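Irwood Home Textiles Training Program
Interim Report to the Grunier Fund
Oct 20, 2026

1. Enrollment and attendance

The program opened its second term in September with 32 trainees, two more than the grant agreement requires. Attendance stands at 90 percent. Three trainees moved from the evening group to the morning group at their own request, and Margit Kelemen adjusted the bus vouchers to match.

2. Instruction

Orsolya Katona completed the units on fiber care, mending and hand finishing. The unit on pattern cutting was moved to the next period while the Fodor Street room was being rewired. Trainees finished 400 repair pieces for the partner shelters, all of which passed inspection by Attila Kiss.

3. Spending

The materials line is underspent by $958. The program requests permission to carry this amount forward for thread and replacement needles. All other lines are within the limits set in the agreement. Receipts are held at the Irwood office and may be reviewed on request.

Brown knitted cloth appears in the first of these two views.
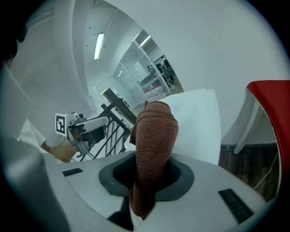
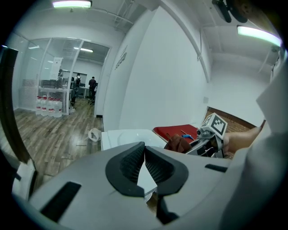

4. Next period

Pattern cutting will begin once the electrical work has been signed off. Levente Szalai will meet with two local employers regarding paid placements, and a list of confirmed positions will be sent to the Fund with the final report. The program also asks that the date of the site visit be set early, as the evening group meets only twice a week.

Submitted by Gervásio Godoy, Program Manager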